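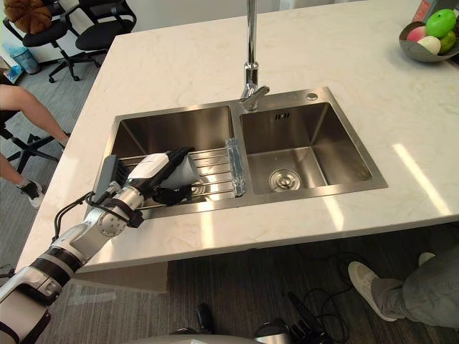 Chapter 4
Where Does the Water Go?

I grew up in Kisholm, a town of 2624 people and one water tower, and I was nine before I wondered who filled it! My neighbor Donal Noonan told me the river did (he was half right). Most of it came from wells 200 feet down, out past Lenihan Road.

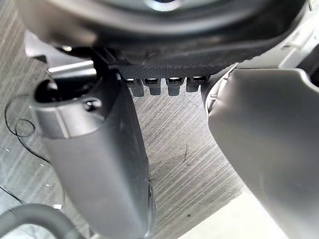 So in this chapter we'll follow that water from the ground to the tap and then down the drain, and we'll do some math on the way. Grab last month's water bill if you can find one – you'll need it for Exercise 4.1.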